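클로토 메드베 탁상 정리용 로봇 팔

제품 개요 | 할 수 있는 일 | 사양 | 설치 | 관리 | 구성품 | 구매 문의

메드베(Medve)는 책상과 조리대 위의 작은 물건을 집어 정해진 자리에 놓는 탁상용 로봇 팔입니다. 두 손가락 그리퍼와 손목 카메라, 작업면 전체를 보는 상부 카메라로 구성됩니다. 제조사는 클로토(Cloto)이며 조립과 출고 검사는 나른컴(Narncombe) 작업장에서 합니다.

이 페이지를 찾는 분들이 가장 궁금해하는 것은 로봇이 집안일이나 작업장 잔일을 이제 맡을 만한가 하는 점입니다. 메드베를 기준으로 답하면, 종류가 정해진 가벼운 물건을 정해진 면 위에서 옮기는 일은 맡길 수 있습니다. 방 전체를 치우는 일, 빨래를 개는 일, 젖은 그릇을 다루는 일은 맡길 수 없습니다. 아래에 되는 일과 안 되는 일을 나누어 적었으니 주문 전에 읽어 주십시오.

기본 작업

출고 상태의 메드베에는 작업 8종이 들어 있습니다.

필기구를 통에 꽂기
필기구를 한쪽에 나란히 모으기
빈 종이컵을 쟁반으로 옮기기
클립과 집게를 접시에 담기
작은 상자를 벽 쪽으로 밀어 정렬하기
스펀지를 받침대에 올리기
플라스틱 숟가락을 서랍 트레이에 넣기
행주를 집어 바구니에 넣기 (펼치거나 개지 않음)

이 가운데 가장 많이 쓰이는 작업은 필기구 정리입니다. 마커는 굵기가 일정하고 색이 뚜렷해서 상부 카메라가 찾기 쉽습니다. 다만 둥근 몸통이 굴러갈 수 있고, 손가락이 내려오다가 끝을 건드리면 방향이 바뀝니다. 그래서 메드베는 물건 위에서 한 번 멈추고 손목 카메라로 위치를 다시 확인한 뒤에 손가락을 닫습니다. 손목 카메라에서 분홍색과 연두색 마커는 회색 작업면과 쉽게 구분됩니다. 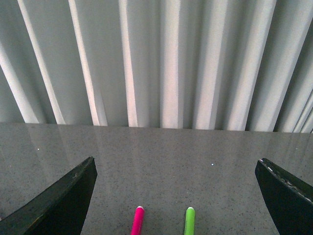
마커 두 개가 가까이 놓여 있으면 한꺼번에 집을 수 있습니까?

메드베는 한 번에 한 개만 집습니다. 두 개가 모두 손가락 사이에 들어오는 위치라면 목표로 정한 쪽으로 손목을 옮겨 중심을 맞춘 다음 닫습니다. 두 물건이 서로 붙어 있을 때는 먼저 한쪽을 살짝 밀어 틈을 만듭니다. 틈을 만들지 못하면 그 물건을 건너뛰고 조작 화면에 표시를 남깁니다.

집을 수 있는 물건

최대 하중은 200g입니다. 손가락이 수평으로 뻗은 자세에서 잰 값이며, 팔을 끝까지 편 자세에서도 같은 값을 적용합니다. 마커, 볼펜, 지우개, 빈 컵, 작은 스펀지는 모두 이 범위에 들어갑니다. 물이 찬 머그잔과 가득 찬 스테이플러 상자는 범위를 넘을 수 있으니 작업면에서 치워 주십시오.

손가락은 최대 8cm까지 벌어집니다. 이보다 넓은 물건은 가장자리를 잡을 수 있는 경우에만 옮깁니다. 얇은 종이, 카드, 바닥에 붙은 테이프처럼 손가락 끝이 밑으로 들어갈 수 없는 것은 집지 못합니다. 투명한 물건도 인식률이 낮습니다. 마커 뚜껑이 투명하거나 반투명하면 카메라가 몸통 색만 보고 길이를 실제보다 짧게 계산하는 일이 있습니다. 이럴 때는 물건 등록 화면에서 전체 길이를 직접 입력하면 됩니다.

날이 드러난 칼, 가위, 불이 붙은 것, 살아 있는 것은 무게와 관계없이 사용 금지 대상입니다.

작업면 조건

평평하고 단단한 면이면 대부분 사용할 수 있습니다. 목재, 석재, 도장 강판에서 시험했습니다. 천을 씌운 면은 손가락 끝이 걸릴 수 있어 권하지 않습니다.

알갱이 무늬가 있는 석재나 인조석 상판에서는 두 가지를 확인해야 합니다. 첫째는 무늬입니다. 검은 점과 흰 점이 촘촘한 상판에서는 클립처럼 아주 작은 물건이 무늬에 묻힙니다. 최소 물체 크기를 한 단계 올리면 잘못 집으러 가는 동작이 줄지만, 그만큼 작은 물건은 정리 대상에서 빠집니다. 둘째는 반사입니다. 광택이 있는 상판은 뒤쪽에 있는 것을 비춥니다. 주름이 깊은 커튼이 뒤에 있으면 밝은 주름이 상판에 흐린 세로줄로 비치는데, 초기 버전에서는 이 줄을 길쭉한 물건으로 읽는 오류가 있었습니다. 현재 버전에서는 손목을 옆으로 조금 움직여 두 위치에서 본 뒤, 줄이 따라 움직이면 반사로 처리합니다.

개발을 맡은 로디카 보이쿠(Rodica Voicu)의 설명은 이렇습니다. “사람은 책상에 비친 줄무늬를 보고 펜이라고 생각하지 않습니다. 로봇에게는 그 구분도 따로 가르쳐야 하는 작업입니다. 집는 동작보다 이쪽에 시간이 더 들었습니다.”

먼지나 부스러기처럼 작은 흰 점은 기본 설정에서 무시합니다. 메드베에는 닦는 기능이 없습니다.

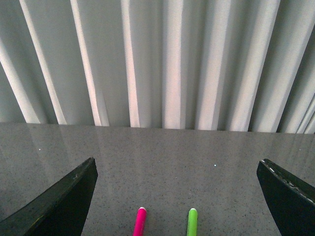
창가에 놓고 써도 됩니까?

얇은 커튼이나 블라인드로 직사광을 가리면 창가에서도 쓸 수 있습니다. 해가 작업면에 바로 닿으면 밝은 곳의 색이 날아가 물건을 놓치는 일이 늘어납니다. 하루 동안 빛이 많이 바뀌는 자리라면 설정에서 자동 노출을 켜고, 작업을 시작할 때마다 빈 작업면을 한 번 촬영하게 해 두십시오. 밤에는 일반 실내등으로 충분합니다.

통에 꽂는 작업

나란히 모으는 작업과 통에 꽂는 작업은 난도가 다릅니다. 모으기는 물건을 조금 비뚤게 놓아도 결과에 큰 차이가 없습니다. 꽂기는 누워 있는 마커를 집어 세우고, 통 입구 위로 가져가서, 테두리를 건드리지 않게 내려야 합니다. 통이 가벼우면 테두리에 닿기만 해도 밀리거나 넘어집니다.

금속망으로 된 원통형 펜꽂이를 쓰는 분이 많습니다. 망으로 된 통은 옆면으로 바닥 상판이 비쳐 보여서 카메라가 통의 윤곽을 찾기 어렵습니다. 메드베는 옆면 대신 위쪽 테두리를 기준으로 통을 인식합니다. 테두리가 또렷한 통이면 망이어도 괜찮고, 테두리가 없거나 물결 모양인 통은 처음에 손으로 위치를 지정해야 합니다.

통 안에 이미 필기구가 있으면 조건이 하나 늘어납니다. 먼저 꽂힌 마커가 비스듬히 기대어 입구 한쪽으로 나와 있으면, 메드베는 남은 쪽을 골라 다음 마커를 넣습니다. 통이 차서 빈 자리가 보이지 않으면 작업을 멈춥니다. 억지로 밀어 넣지 않도록 누르는 힘에 상한을 두었고 사용자가 이 값을 올릴 수는 없습니다.

나른컴에서 출고 검사를 맡은 틴쿠차 이오르다케(Tincuța Iordache)는 검사 때 마커를 일부러 여러 방향으로 흩어 놓습니다. 통을 등지고 누운 마커, 상판 끝에 걸친 마커, 뚜껑이 앞을 향한 마커가 모두 들어갑니다. 각 제품은 이 배치에서 9회 연속으로 꽂기에 성공해야 포장 단계로 넘어갑니다. 상판 끝에 걸친 마커는 안쪽으로 끌어온 뒤 다시 집는 동작까지 성공으로 봅니다.

이 검사는 통제된 자리에서 하는 것입니다. 가정이나 작업장에서는 조명과 상판, 통의 모양이 달라 실패가 생깁니다. 실패한 경우 메드베는 손가락을 벌리고 위로 물러난 뒤 다시 시도하며, 두 번째도 실패하면 다음 물건으로 넘어갑니다.

사람보다 빠른지 묻는 분이 있는데, 느립니다. 마커 몇 개를 치우는 일이라면 사람이 훨씬 먼저 끝냅니다. 같은 정리를 하루에 여러 번 되풀이하는 곳, 손을 쓰기 불편한 분이 있는 곳, 로봇 조작을 가르치는 교실에서 쓸모가 있습니다.
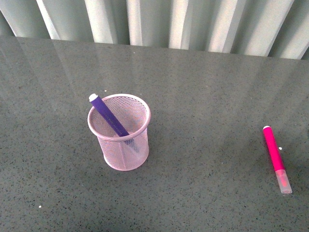
사양

형태: 탁상 고정형 다관절 팔
그리퍼: 평행 개폐식 두 손가락, 교체형
최대 하중: 200g
손가락 최대 간격: 8cm
기본 작업: 8종
카메라: 손목, 상부 각 하나
전원: 가정용 콘센트, 전용 어댑터 사용
연결: 유선 랜 또는 무선 랜
조작: 웹 화면, 본체 버튼
비상 정지: 받침대 앞면 버튼

영상은 본체 안에서 처리합니다. 인터넷에 연결하지 않아도 기본 작업을 모두 쓸 수 있고, 연결은 업데이트와 원격 점검에만 필요합니다.

설치

1. 받침대를 상판 가장자리에 맞추고 아래쪽 죔쇠를 조입니다. 상판이 얇으면 동봉한 고무판을 사이에 끼웁니다.
2. 상부 카메라 기둥을 세우고 작업면 네 모서리가 화면에 들어오는지 확인합니다.
3. 작업면을 비우고 ‘빈 면 촬영’을 누릅니다.
4. 통이나 쟁반을 놓을 자리에 놓고 화면에서 종류를 고릅니다.
5. 마커 하나를 가운데에 두고 시험 작업을 실행합니다.

시험 작업 중에는 팔이 움직이는 범위에 손을 넣지 마십시오. 팔은 무언가에 닿으면 멈추지만, 멈추기 전까지 닿는 느낌은 분명히 있습니다. 어린이가 있는 곳에서는 어른이 볼 수 있을 때만 켜 주십시오.

펜꽂이를 다른 자리로 옮긴 것은 대개 알아서 찾습니다. 모양이 다른 통으로 바꿨다면 4번부터 다시 합니다.

새 작업 가르치기

기본 작업에 없는 일은 팔을 손으로 잡고 움직여 가르칠 수 있습니다. 웹 화면에서 ‘가르치기’를 누르면 관절에 힘이 빠지고, 사용자가 움직인 경로와 손목 영상이 함께 저장됩니다. 물건의 위치를 바꿔 가며 여러 번 보여 줄수록 결과가 좋아집니다. 늘 같은 자리에 놓고만 가르치면 그 자리에서만 잘됩니다.

가르치는 동안 자주 나오는 실수는 손가락을 너무 늦게 닫는 것입니다. 물건 위에 오래 머물면 메드베도 그대로 오래 머뭅니다. 잘못된 기록은 목록에서 골라 지울 수 있습니다.

여러 물건을 순서대로 다루는 일은 짧은 작업으로 나누어 가르친 뒤 이어 붙이십시오. 예를 들어 필기구를 모두 꽂은 다음 스펀지를 받침대에 올리게 할 수 있습니다. 앞 작업이 중단되면 뒤 작업은 시작하지 않도록 되어 있으며, 이 동작은 설정에서 바꿀 수 있습니다.

손가락 관리와 교체

손가락은 소모품입니다. 단단한 상판에 자주 닿으면 윗모서리와 끝의 코팅이 긁히고 벗겨집니다. 모서리가 조금 벗겨진 정도로는 집는 힘이 달라지지 않습니다. 안쪽 면이 패었거나, 끝이 휘었거나, 두 손가락을 닫았을 때 틈이 보이면 교체하십시오.

교체할 때는 전원을 끄고 나사를 푼 뒤 새 손가락을 끼웁니다. 왼쪽과 오른쪽을 함께 바꿔야 합니다. 한쪽만 새것으로 바꾸면 높이가 어긋나 가는 펜을 놓칩니다. 교체 후에는 ‘손가락 맞춤’을 한 번 실행합니다.

손목 카메라 렌즈는 마른 안경 천으로 닦습니다. 세정제를 뿌리지 마십시오.

구성품

메드베 본체, 받침대와 죔쇠, 상부 카메라와 기둥, 손가락 한 쌍(장착 상태), 여분 손가락 한 쌍, 어댑터, 랜 케이블, 고무판, 육각 렌치, 한국어 설명서.

펜꽂이와 필기구는 들어 있지 않습니다.

구매와 대여

학교와 작업장에는 구매 전 대여를 권합니다. 대여 제품도 판매 제품과 사양이 같으며, 대여 후 구매하면 대여료를 제품값에서 뺍니다. 7월 출고분부터 여분 손가락이 기본 구성에 포함되었으므로 그 이전 제품을 쓰는 분은 부품 메뉴에서 따로 주문해 주십시오.

주문 전에 작업면 사진과 옮기려는 물건의 목록을 보내 주시면 가능한 작업인지 확인해 드립니다. 어렵다고 판단되면 그대로 말씀드립니다. 문의는 페이지 위쪽의 ‘구매 문의’에서 받습니다.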